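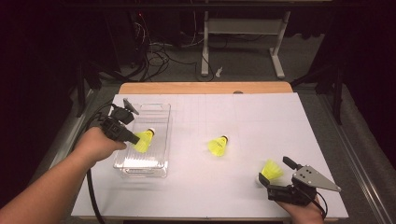
Perker debut LP, original or repress??

dustyrunout
Picked up a copy of the first Perker album in Grevcombe last month, seller swore it's one of the original 1,000. Hand numbered on the back, 1,246. So... that doesnt add up right? Sleeve is matte, lyric insert is there. Paid 41 bucks.

fretless_in_ohio
Numbered over the run size, yeah thats a repress. Second batch kept counting up from where the first stopped. Still a good record. Side two is the best thing they ever did.

halfspeed
Not so fast. Band numbered them by hand at the merch table and skipped all over the place. I have an original and mine is over 1,000 too. Check the runout, originals have PFEIFFER scratched in on side one.

fretless_in_ohio
Never heard that and I've owned three of them. Pfeiffer was the studio, why would it be in the runout

halfspeed
Because they cut it there?? Same place they did the Clistavbridge EP. That one has it too, go look.

dustyrunout
ok looked with a flashlight. There's something scratched in but its faint, starts with a P for sure. Could be Perker, could be Pfeiffer. Long-ish word

marimba_mike
Play it. Original has the long version of the closer, 8 minutes with the organ bit. Repress fades out before the organ comes in

fretless_in_ohio
Both versions have the organ. You're thinking of the CD.

marimba_mike
I am not thinking of the CD, I never bought the CD. Drummer had already quit by the repress and they trimmed his intro AND the ending. Was in the tour program

halfspeed
intro yes, ending no. Different edit

dustyrunout
Played it. Organ is there, long drum intro too. Surface noise on track two but whatever, sounds huge

halfspeed
Drum intro = original. Keep it

fretless_in_ohio
Post the runout letters when you get better light. I still say repress. 41 is fair either way

dustyrunout
will try tomorow morning by the window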